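Workshop notebook, September 13, 2019
Linseed paint, second batch

Leif Zoëga brought back the Brellham oil he left on the south windowsill in August.
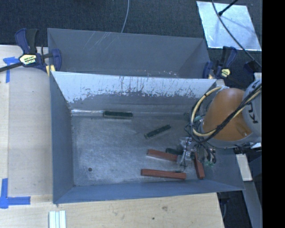
The oil has cleared a lot and there is a thin layer of sludge at the bottom. Decanted 300 ml through a cotton cloth and left the rest to settle. It smells milder than the Verside oil we used for the first batch.

Ground 240 g of yellow ochre with the new oil on the glass slab. Took 20 minutes with the big muller before the grit was gone. The paste was stiff, so I let it down with a spoonful more oil – next time add it earlier, as it was slow to work in at the end.

Brushed out three test boards: bare pine, primed pine, and an offcut from the old Hviid door. The bare board took the paint unevenly around the knots. On the primed one it covers well in one coat but shows brush marks. I used the worn flat brush, so try again with the round one before blaming the paint.

First batch samples are still tacky in the corners. I think those coats were too thick. No drier added to either batch so far.

Leif wants to match the color on the Flirkum shutters. The house is dated 1767 over the door but the paint is certainly newer. He will scrape a spot behind a hinge and bring the flakes in.

To do: label the jars, order more ochre, check the boards for wrinkling. Oily rags are in the water bucket by the door – please leave them there.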